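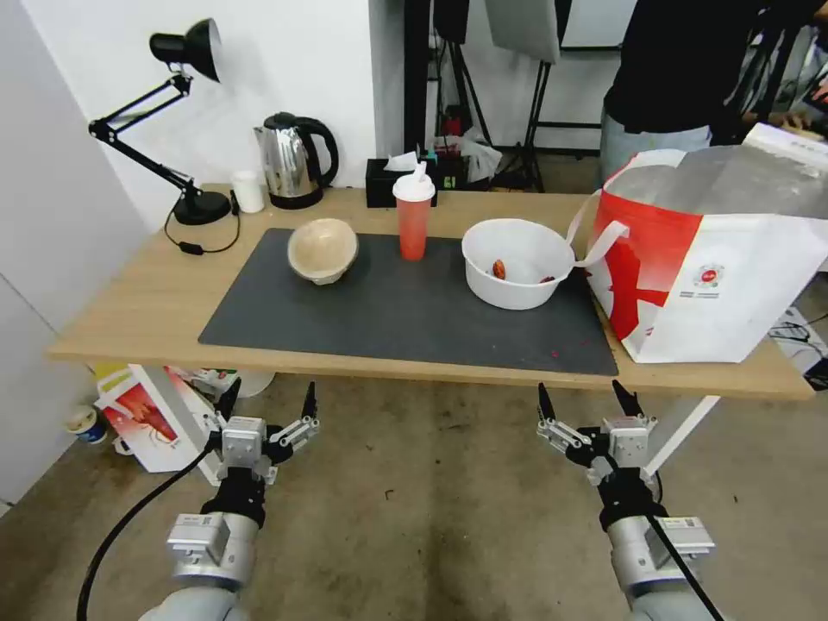
A desk lamp and a kettle are the kind of things people give to thrift stores.

How Does a Thrift Store Help People?

Have you ever been inside a thrift store? They're amazing! You might find a winter coat next to a box of jigsaw puzzles, and a stack of comics next to a pair of roller skates. Everything on the shelves used to belong to someone else, and the money you pay for it can do some really great things.

Lots of thrift stores are run by charities. A charity is a group that works to help people, animals or nature, and it isn't set up to make anyone rich. Charities still need money, though. They have to pay for things like food, medicine, van repairs and heating. A thrift store is one way to raise it.

Where does all the stuff come from?

From people like you! When somebody gives a thing away for free to a charity, it's called a donation. Maybe you've grown out of your rain boots, or your family ended up with two toasters. You can take them to the donation door, which is usually around the back or side of the store.

At the Femow Thrift Store on Tahiri Street in Florkdale, the donation door opens at 7 in the morning, and on a busy Saturday 200 bags can come through it before closing time. That's a LOT of bags.

What happens to a bag after you drop it off?

First it goes to the sorting room. Sorters open every bag and put things into groups – clothes with clothes, books with books, toys with toys. They check pockets too (they find plenty of tissues and, every so often, somebody's house key).

Next comes checking. Does the zipper work? Are all the puzzle pieces in the box? Anything with a plug has to be tested before it can be sold, and the person doing the testing has had special training for it.

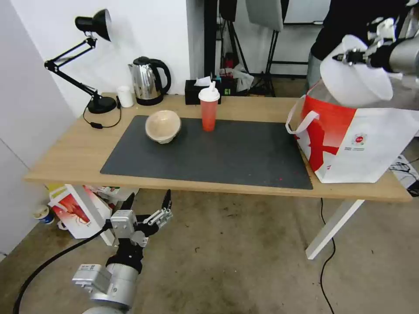 After that, each thing gets a price tag. Picking a price is trickier than it sounds! If it's too high, the thing sits on the shelf for weeks. If it's too low, the charity misses out on money it could have used. At Femow, most picture books cost 60 cents and a board game costs 2 dollars, so you can get quite a pile with your allowance.

Then it's out to the shelves, where someone like you might spot it and shout, "I've been looking for one of those forever!"

What if something doesn't sell?

It gets another chance. The store might lower the price or swap it with a different store, where new shoppers will see it. Worn-out T-shirts can be cut up for cleaning rags, and old sweaters can sometimes be shredded and used to stuff cushions. Isn't that clever? A few things do have to be thrown out, and that costs the charity money, so it's best not to donate anything broken or dirty.
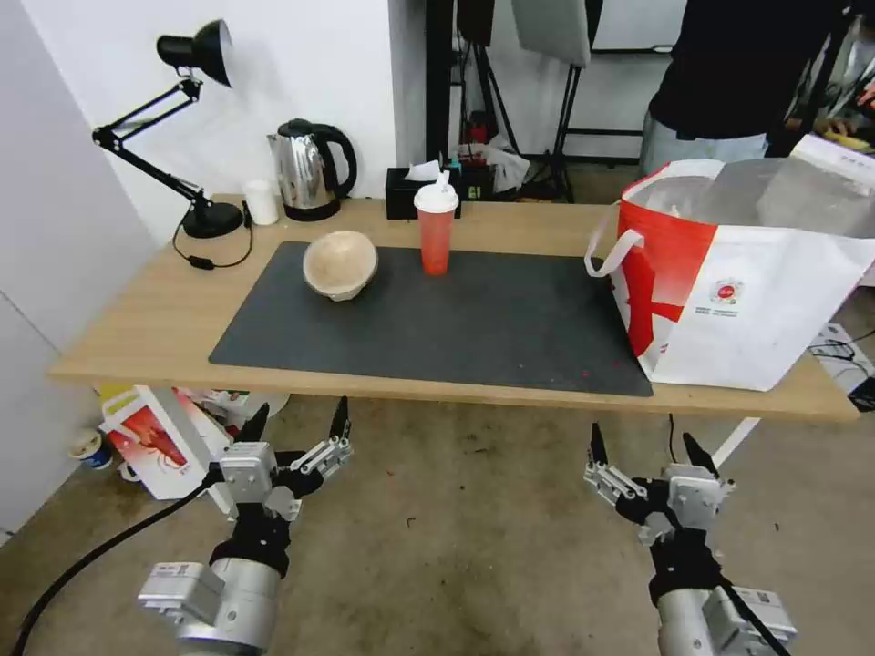 Marisa Mazza says children are some of the best donors at the Femow store. "They want to know who is going to get their toy," she says. "I tell them I can't promise who, but I can show them the shelf it's going on. Then they usually ask if they can buy something off the same shelf!"

Where does the money go?

Each charity decides that for itself, and you can always ask. There's often a poster by the cash register. The Femow store pays for a homework club and for rides to the doctor for older people who don't drive. So if you buy a puzzle there on Tuesday, your coins could help pay for gas in the van.
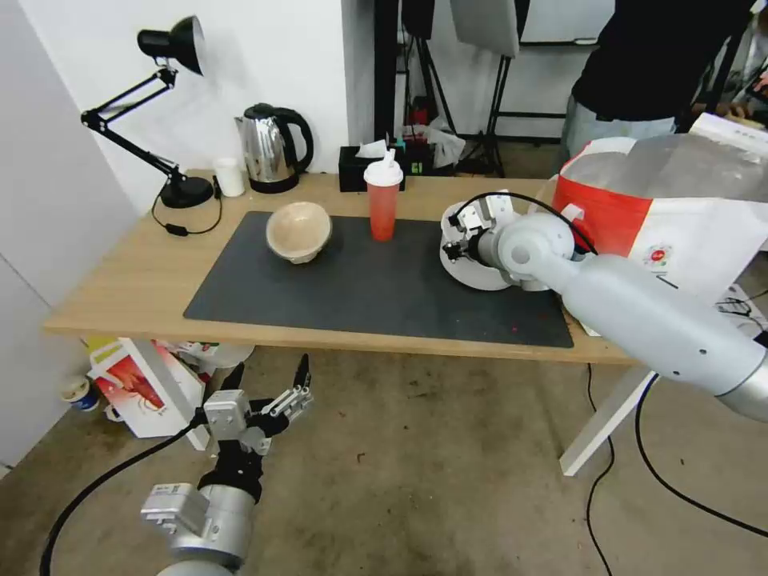
A bowl, a red cup and a white plate.

Can I help too?

Yes! Ask a grown-up first, then try some of these:

Go through your bookshelf and choose books you've finished with.
Wash clothes and fold them before they go in the bag.
Tape the lids onto games so the pieces stay put.
Check the store's list of things it can't take.
Have a look around while you're there – you never know what you'll find!

Words to know

Donation: something you give for free to help others.
Charity: a group set up to help people, animals or nature.
Donor: a person who gives a donation.
Secondhand: owned by someone else before you.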